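Korkum Equipment Planning

About Us | Our Services | Planning Guides | Contact

About Korkum

Korkum helps schools, training colleges and small employers plan for and buy robotic equipment. We are an independent planning office. We do not manufacture, resell or lease robots, and we accept no commission from those who do. Our fees are paid by the organisations we advise and are set out in writing before any work begins.

The office was founded by Evelien Hendriks, who had spent 11 years managing equipment budgets in technical education. During that time she saw a number of capable machines arrive at sites that had no suitable bench, no money set aside for spare parts and no staff hours allotted to learning the controls. Korkum was set up to deal with those matters before the purchase order is signed.

Who we work with

Our clients include public and private colleges, rehabilitation and supported employment centres, commercial kitchens, laundries and light packing operations. Most are considering their first robot arm. Others already have equipment and wish to replace it, add a second station or find out why the running costs are higher than expected. We have completed nearly 300 equipment plans to date, and we continue to take on small projects as well as large ones.

How a plan is prepared

Every plan begins with a list of the tasks the client would like to have done. We ask for these in plain words: sort the cutlery, clear the bench, put the bottles back in the bin. Each task is then written up with the objects involved, the space available and the number of hours a week it now takes.

The second stage is a site visit. Our staff measure benches and doorways, check power and network points, and note ceiling height, lighting and the routes people walk. We speak with the people who will work beside the equipment, as well as with those who will approve the spending.

The third stage is the budget. A Korkum budget covers the full service life of the equipment and is divided under the following headings:

Purchase or lease of the arm and controller
Grippers, fingertips and other end tooling
Benches, mounts, guarding and storage bins
Electrical, network and building work
Freight, installation and commissioning
Staff training and relief time
Consumables, spare parts and annual servicing
Removal and disposal

We have found that end tooling and staff time are the headings most often left out of a first estimate. Both are costed separately in our reports so that they cannot be absorbed into a general allowance and lost.

Bench trials

Before recommending any arm for handling work, we ask to see it attempt the client's own tasks, or a close match, with everyday items bought from a shop. Supplier demonstrations tend to use blocks and cartons of uniform size. Household goods are a harder test. They may be clear, soft, slippery or top-heavy, and their shape may leave very little for a gripper to hold.

Our standard trial programme is known as Urkley. It sets out 40 handling tasks grouped by kind, among them kitchen and cleaning items, stationery, folded textiles and packaged food. Clients choose the groups that resemble their own work, and the results are attached to the plan in full, including the failed attempts.

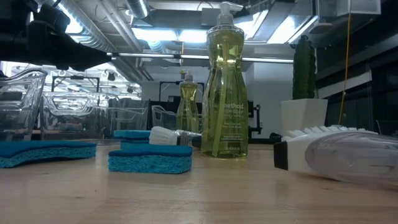

Trial results also guide the size of the purchase. A client who needs only one group of tasks may be well served by a smaller arm with a single gripper, and the balance of the budget can be held for training. Where a task cannot be done reliably at a reasonable cost, our report says so and the item is removed from the plan.

Independence and suppliers

Korkum keeps a register of suppliers whose equipment has been through our trial programme. Gondeo and Van Damme are both on the register. A listing is not an endorsement, and suppliers do not pay for it. Clients are free to invite quotations from any firm they choose, and we will assess each offer on the same terms.

Planning calendar

For organisations with a fiscal year beginning in July, we recommend that first enquiries reach us no later than March. A full plan requires a site visit, bench trials and 2 rounds of budget review with the client. Requests received after that month are accepted when staff are available.

Enquiries may be sent through the Contact page. Please include the location of the site, a short list of tasks and the name of the person responsible for the equipment budget.

Page last reviewed Feb 4, 2021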